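Stop hiding the price of school dinners in the trip letter

My daughter's school sends home a letter every June about the summer residential. It is two sides of A4, and the cost is on the second side, under the kit list. Last year the cost was given as a deposit followed by instalments, and you had to add them up yourself. The food was extra. You found that out on a separate sheet headed Catering Arrangements, which came three weeks later.

I don't think anyone at the school was trying to trick us. I think they were embarrassed about the total and broke it into pieces so that it would look smaller. The effect on parents was the same either way. I know of two families who paid the deposit, received the catering sheet and then pulled their children out. They lost the deposit. One of them has told her son the trip was full.

My argument is a simple one. Anything a school asks parents to pay for should be given as one figure, at the top of the first page, with everything in it. If the figure is too high to print at the top of the page, it is too high to ask for.

Schools object to this in several ways. The first is that they don't know the full cost when the letter goes out. The coach firm hasn't confirmed, the numbers aren't settled, and the centre may put its prices up. I accept that, up to a point. But every builder who has ever priced a bathroom has the same trouble, and customers still expect a quote. A school can print the highest figure it might have to charge and give money back if the bill comes in lower. Parents won't complain about a refund.

The second objection is that a large figure frightens people off before they have read about the help available. This one has more to it. There is help at our school, and it is decent help. It is also described in one line at the bottom of the second side, which says that families in difficulty may speak to the office in confidence. The office is a hatch in the entrance hall. At ten to nine there is a queue at it. Speaking in confidence there would mean speaking in front of whoever has come to hand in a forgotten PE kit.

Put the help at the top too, next to the price. Say what it covers and who gets it. A line such as "If your household receives any of the following, you pay £10 and we pay the rest" can be read at a kitchen table and acted on without a conversation. Most people who need help with £100 would sooner go without than ask for it face to face. I would, and I have.

The food deserves a paragraph of its own, as it is where the sums go wrong most often. On the residential the catering came to £58 a child for the week, and that did not include the packed lunch for the first day, which had to be brought from home, disposable, no nuts, no glass, nothing that needed a fork. I have no quarrel with the rules. I do have one with the idea that a lunch from home costs nothing. If you have three children at the school and all three go on trips in the same fortnight, it is a line in the week's budget like any other. A family that gets free school meals is owed that lunch, and the school will make one if asked. The letter didn't say so. I learned it from another mother at the swimming baths.

There is also the matter of what I would call the second wave. You have paid for the trip, and then come the hoodie, the photograph, the spending money "not to exceed" a certain amount, and the walking boots. Each is optional. A nine-year-old does not experience them as optional. When every other child in the group is wearing a hoodie with the name of the centre on the back, the one who isn't has been told something about her family, whatever the letter says. Either put the hoodie in the price or don't sell it.

I raised all this at the parents' meeting in the spring and got a fair hearing. The head said she would look at the wording. A governor said that parents should be trusted to read a letter to the end. I have thought about that remark a good deal. I read letters to the end. I also read them at half past nine at night with a tea towel over my shoulder, and so does everybody else, and a letter that only makes sense to a careful reader with a calculator is a badly written letter. We teach the children to put the main point first. It's on a poster in the Year 4 corridor.

Some parents at the meeting said the real answer was to make trips cheaper, and I agree that a week of abseiling isn't the only way for a child to spend a night away from home. My own school took us to a scout hut eight miles off and we cooked sausages. But that is a separate argument, and it will take years. Changing a letter takes an afternoon. 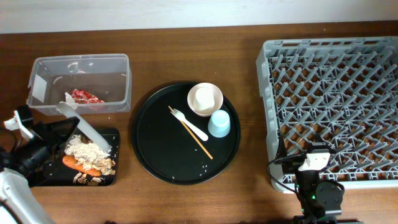 Solange Joly thinks I have let the school off lightly. She wrote to me after an earlier version of this piece went round, saying that a clear price is still a price, and that in her experience a bold figure at the top of the page simply lets the school feel it has been open while the same children stay at home. She would have every trip paid for out of one yearly fund, with parents giving what they can and the office never knowing which child's family gave what. Her children's school tried it and raised 80 per cent of what it needed in the first year.

I would vote for that tomorrow. I'd want to know where the other fifth came from, and whether it still comes in now that the novelty has worn off, but it is a better system than ours. It is also a bigger thing to ask of a school that has not yet agreed to move a number from one side of a sheet of paper to the other. I would start with the number.

This year's letter is due out before half-term. I have offered to read the draft, and the head has said she will send it to me on Saturday.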